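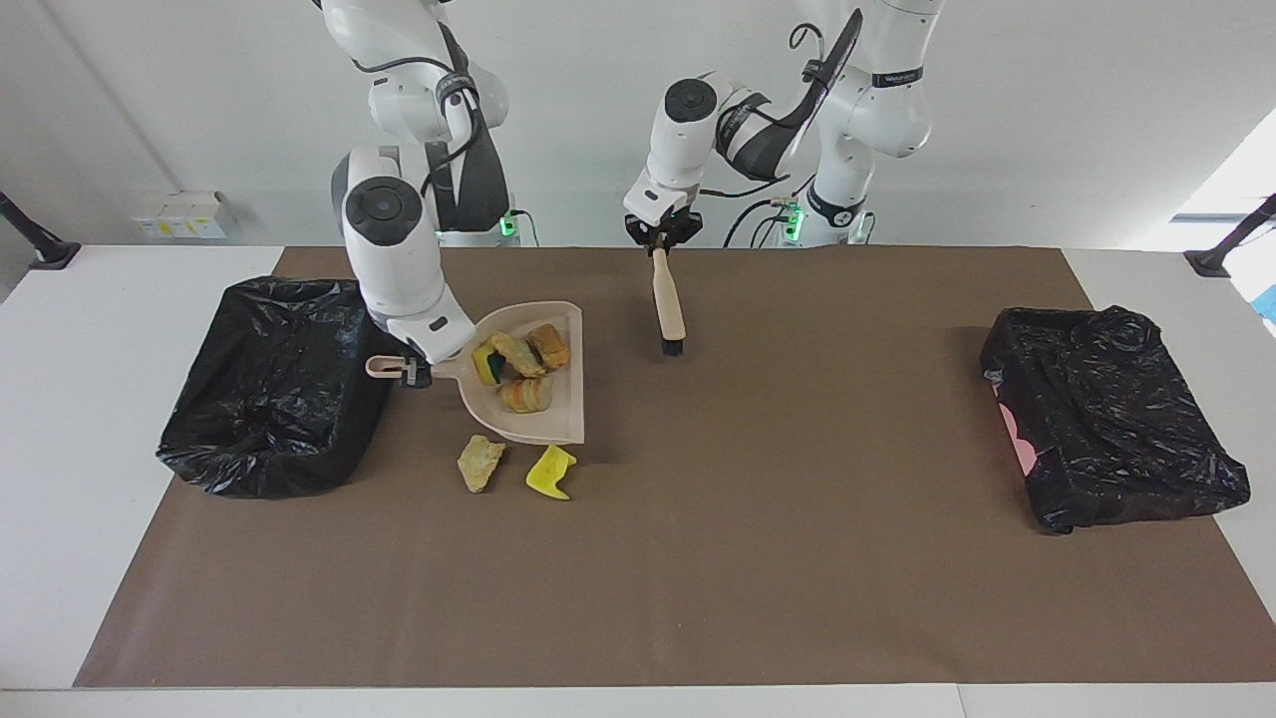

OK quick one tonight, it's past ten and I still have lunches to pack.

September means the fall cleanup and I'm stuck on floors. Specifically crumbs. Bits of toast, bits of crust, a sponge that fell off the counter and got kicked around with everything else. You know the kind of pile.

I gave up on the big broom for this stuff. Too wide, flings everything under the stove. Dustpan and a little hand brush, that's it. Mine is pink-ish plastic with a loop handle, came from the hardware place on Donton, brush was a seperate buy. Short black bristles, wood handle. I like a wood handle, the plastic ones get gross.

What works for me:

Pan flat on the floor. Flat flat. If the lip lifts even a little the crumbs go under and you chase them all over the kitchen.

Big pieces first, then the crumbly ones. Short strokes. Bread scraps fall apart if you go at them hard and then you've got ten problems.

Trash can right next to you, bag already in. I used to walk the full pan across the kitchen and, well. Carpet.

Renu swears by a damp paper towel for the last dusty line that never goes in the pan. Tried it, she's right, annoying. Geeta says just vacuum. Geeta does not have a vacuum that screams.

Oh and pick the sponge out before you dump! I've tossed 2 perfectly good ones since we moved. The green side was barely worn on the last one.

Still on the list: behind the fridge, the drawer with the batteries, whatever is going on under the kids bench. Mamta is coming to stay at the end of the month so it has to get done, she looks under things.

Will post the pantry shelves next if I ever finish teh labels. Lunches now. Bye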